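Gripper reports "closed on object" and then drops it halfway up, but only after lunch

Posted in Arms & Grippers by Karthikeyan Pillai
March 6, 2026 | 402 views

Hi all, I'm stuck and a little embarrassed. We do bin picking with one arm, mixed household stuff, and the morning runs go great. Then somewhere past pick 116 or so the gripper starts lying to me! It closes, the controller says it has the part, the arm starts to lift, and the thing slides out. No fault code, nothing in the log. I restart everything, it behaves for a while, then we're back to dropping.

I've swapped the finger pads and redone the zero position (twice). Force is set to 30 percent, same as it was in December when we had none of this.
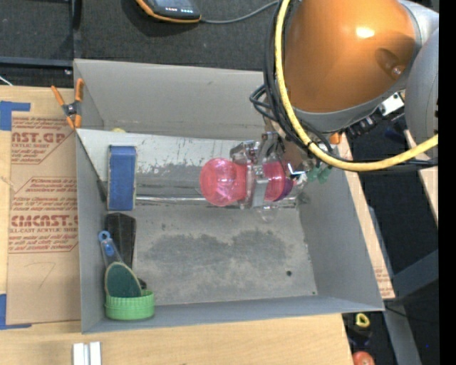
Closed on the pink one. Yellow and black cables are on the left side of the orange housing.

My boss wants to crank the force to max and move on, and I'd like to have a better idea before Monday. Anybody seen this?

Senthil Chowdary
Don't crank the force yet. I'd look at that cable run first. Your black bundle has some pretty big loops bulging out on the way to the wrist, and we had the same kind of slack on ours. Every time the wrist turned, the loops tugged on the connector, and one pin was backing out a hair at a time. The position signal froze for a moment and the controller kept using the last good value, so it thought it was holding. Restarting hid it for an hour or two.

Try this: power down, lock it out, reseat the connector, then jog the wrist slowly end to end with the finger position up on the screen. Stay out of reach while it's moving, please. If the number jumps or sticks, there's your problem. Ours stuck at 136 every time, same wrist angle. New cable, shorter loops with a proper tie point, and it hasn't dropped anything from that since.

Kovbridge
could be heat too, mine gets weak when its been running all day. no idea on yours tho

Skulleck
Following, same thing here but mine does it in the morning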